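Tables of Plostmont: a small gallery

My name is Capucine Carré and I like tables more than I like rooms. When I moved to Plostmont in January I began to notice how people here use their tables for everything. They eat on them, of course, but they also fix things, wrap parcels, sort buttons and let the mail grow into a pile. I asked my neighbors if I could make a gallery about this, and most of them said yes before I finished the question.

The rule was simple. Please do not clean for me, and please do not arrange. I wanted the table as it is at four in the afternoon, when lunch is over and dinner has not started.

The gallery was first shown on the wall of the Itthorpe reading room, where it stayed for 30 days. The visitors' book is very nice to read. Many people wrote about the table of their grandmother, and one child wrote only "we have this spoon."

From the series: Green and White
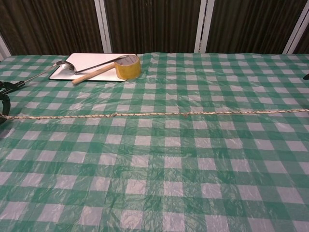
Green gingham cloth, with a cutting board, a steel spoon, packing tape and a length of twisted rope.

I am fond of the plastic tablecloth, and I think it does not get enough respect. It takes the light in all its little creases, so even a plain check becomes busy and alive. My aunt bought hers from a roll at the market, and she changed it every spring with great ceremony.

What I enjoy most is how kitchen things and parcel things share the same place. A board is for bread and onions, but it is also a good flat spot to put down the tape. The rope is beige and off-white with small dark flecks, and for me it goes very well with the green.

Kalliopi Sotiropoulos, who helped me choose the prints, wanted this one to be larger than the others. We argued a little – she won – and it was printed 800 millimeters wide. At this size you can follow the twist in the rope from quite far away.

Notes for visitors

The prints are on matte paper. Small cards of this table can be ordered from the Itthorpe reading room, in the blue box next to the door, and they come with a plain envelope.

Yanling Shao wrote the short texts in the printed booklet, and Tzu-hsuan Chou corrected my spelling in them and also in this page. If you still find a mistake, it is mine, because I added some lines in the evening after the corrections.

The next series will be about window sills. If you live in Plostmont and have a window sill with things on it, please leave your name at the reading room desk.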